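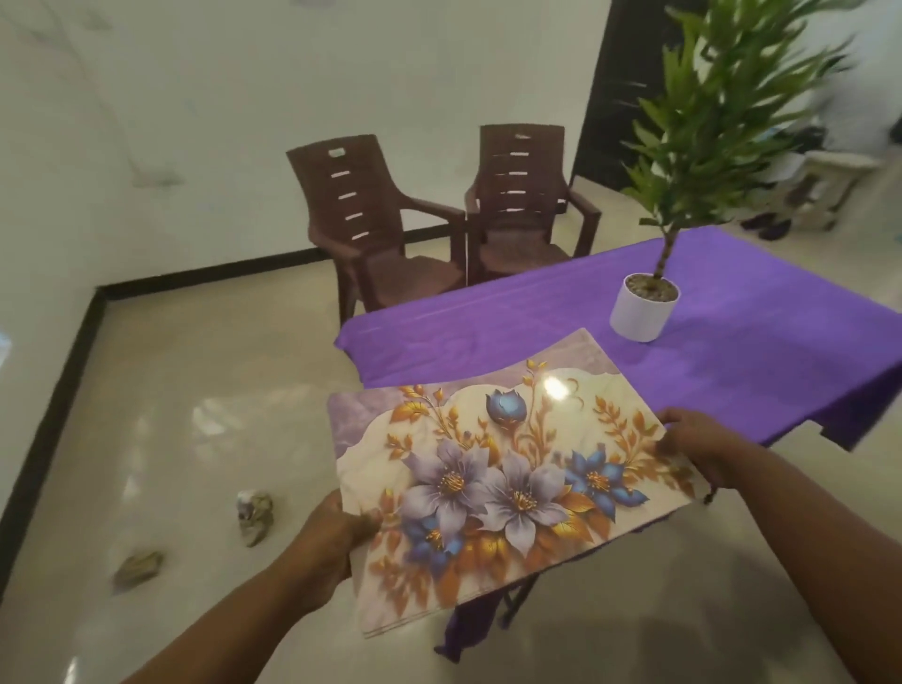
Which gripper should you buy first if you want an arm to set a dinner table?

Start with a plain two-finger gripper with soft, replaceable fingertips, and put the money you save into a better wrist camera.

I've been giving that answer to people for months and I get pushback every time, so I'd like to lay out why I believe it. I'm a fan of this stuff. I think table setting is the best home task anybody has picked for testing hands, much better than stacking blocks, and I've spent a silly amount of my own time on it.

Our little group has had three end effectors on the same arm: the Serneo two-finger, the Flokham suction head, and the Stasiv hand, which has four fingers and looks wonderful on a desk. The controller was a Zaretti box all the way through. Same arm, same table height, same person resetting the table between tries (usually me, sometimes Natalie Ackroyd, who is faster at it and lets me know).

Placemats come first. I expected suction to walk away with this one, and on a bare, hard table it did. A glossy mat is a dream for a suction cup. Then we put a cloth down and things got interesting. The Flokham would pull a mat up cleanly and bring a second one along underneath, and we wouldn't find out until it was time to lay it down. The two-finger gripper has the opposite problem, it can't get under a flat mat at all unless there is an edge to start from. Bram Groen got around that by teaching it to drag the mat to the table edge and pinch the overhang. It's slow. It's also the most charming thing I have seen a robot do all year, and it works on mats the suction head won't touch, like woven ones.

People do this with both hands and never think about it. One hand goes under, the other steadies the far side, and the sheets get separated with a little rub of the thumb. I've watched a lot of footage shot from head height of people doing ordinary table work, and what strikes me is how much of the time the hands aren't holding anything.

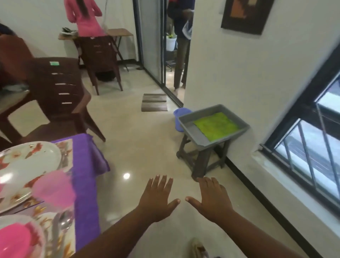

They hover, they open, they wait for the eyes to catch up. Our arm never waits. It goes from release to the next grasp as if it were being paid by the piece, and a good part of its misses come from starting a reach before the camera has settled on a target. Graham Lambert added a short pause before each approach, and it helped every gripper we own. That one line in the Zaretti script did more for us than the Stasiv hand did, and the Stasiv cost a little over 3000 dollars.

I don't want to be unfair to the Stasiv. Give it a cup and it's lovely. It closes around a curved wall with a softness that the two-finger can't come close to, and Senad Kolev has it passing a spoon from a fist grip to something like a pencil grip, which made the whole room cheer when it first worked back in September. I'd buy it again for research. I wouldn't buy it to get dinner on the table, and I think too many first-time builders are talked into fingers when what they need is to see better.

Which brings me to cameras. A head-height view is great for planning, because it takes in the whole table and most of the room. It's poor for the last few inches. The hand hides the object right when you care, and shiny things make it worse. Glare off a laminated mat can sit right beside the thing you're reaching for, and a depth camera will happily report a hole there. We run two cameras now, one up high and one on the wrist, and I would give up the fancy hand before I gave up the wrist view.

Cutlery is where all of this meets. Forks tangle. A bundle of them is really a different object from one fork, and a person will gather a bunch in both hands, square it up and peel off one at a time. Angus Whitelaw thinks we should copy that exactly, with two arms. I think we should hand the robot a cutlery tray with slots and get on with our lives, and we've argued about it over more than one lunch. He may well win in the long run. For somebody with one arm and a normal budget, though, the tray is the way to go, and a two-finger gripper with soft tips will pick a single fork out of a slot all day long.

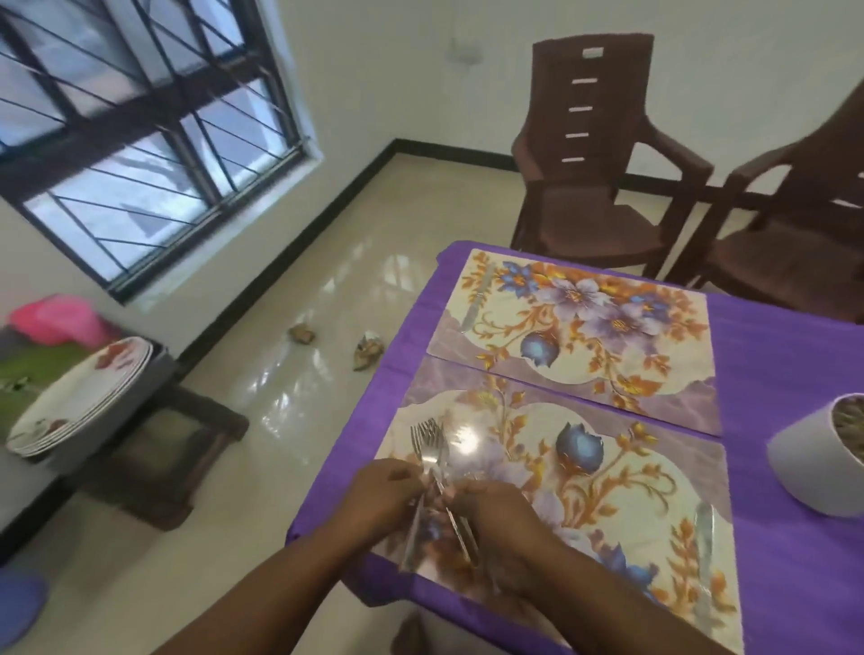 What I'd still like to try

Thinner fingertips, first of all. The Serneo tips are a bit thick for a knife lying flat, and a filed-down pair is sitting on my bench waiting for new rubber. After that, a small suction cup mounted beside the fingers, so one tool can lift a smooth mat and then place the fork on it. Bram says the hose will snag on everything. I'm going to build it anyway, and I'll post the drawings once it has laid a full place setting with nobody's hand near the stop button.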